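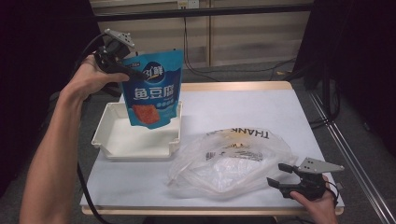 One packer at the Diria site told us that snacks should be sorted by how they stand, with flavor left for later, and several others in the group said much the same when the interviews came round to trays.

Figure 3. Stand-up snack pouch (fish tofu) over a white plastic tray, with a clear plastic bag on the table.

4.2 Trays and pouches

Stand-up pouches were the item our participants disagreed on most. Of the 513 packing decisions logged at Diria and Lamont, 50 involved moving a pouch after it had first been placed, and most of these moves were made to turn it from upright to flat. A shallow tray gives a tall pouch little support from the sides. Participants who packed upright liked being able to read the name of the product. Those who packed flat said the tray was easier to carry and to stack.

The groups also differed in what they did with bags. At Lamont, thin plastic bags were folded and put away before packing began. At Diria they stayed on the table until the end, and 11 participants used one as a second container for items that did not fit the tray. We coded these as overflow bags. A bag left lying on the table with no items assigned to it was coded as surface clutter, following the Feken scheme.

Two of the Zorbridge categories had to be merged. "Soft pack" and "pouch" are listed separately there, but our coders could not keep them apart once the packages were lying down. The merged category is used in the rest of this section, and the separate counts are kept in the appendix.

We did not record package weight. Some of the moves from upright to flat may have had more to do with heavy contents than with the height of the tray walls.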